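A morning at the Nalcombe joinery open day

We had been meaning to go to the Wurska open day for years, and every April something got in the way (a christening, a burst pipe, the car), so it was with some satisfaction that we finally pulled into the field at Nalcombe just after nine, in drizzle, with a flask and far too many sandwiches.

Wurska make tables, mostly, and a few doors and staircases when somebody asks nicely. The works sit in an old dairy at the bottom of the village, and for one morning in spring they prop open the big doors and let anyone wander through. A board by the entrance said 1,478 people came last year, which I can well believe from the queue for the tea urn alone.

The tour starts in the timber store, and I could happily have stayed there. It smells wonderful – a bit like pencils, a bit like a church – and the boards are stacked on thin strips so the air can get between them. Our guide told us there were 396 boards in that shed and that she had moved most of them herself. From there you go through to the saws, where we all wore ear defenders and nodded at each other politely, and then upstairs to the finishing room, which is much quieter and has a lovely view over the allotments.

It was the grain that got me talking up there. I have eaten my dinner off a pale wooden table for half my life and never looked at it properly, and now I can't stop seeing those long fine lines and the places where they swing round into a curve. 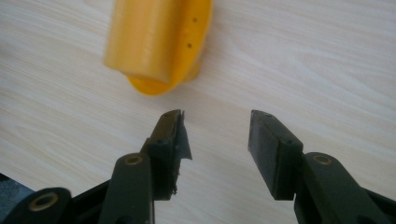
Do you have to book for the tour? Walk-ins are welcome for the store and the yard, but the saws and the finishing room go by timed ticket, handed out at the gate from nine.

Afterwards we had soup in the Chiu tea room across the lane, which was packed to the windows and very cheerful about it, and I bought an offcut for 84 pence to use as a cheese board. My husband went back for a second look at the staircases and was gone so long that I got through both slices of cake.

We drove home by way of Jerodwood, where the bluebells were just starting under the beeches, and stopped in the lay-by to finish the sandwiches. The offcut still needs oiling. I've put our names down for the spoon carving in the autumn, and the lady on the desk said to bring an apron and a thick pair of socks.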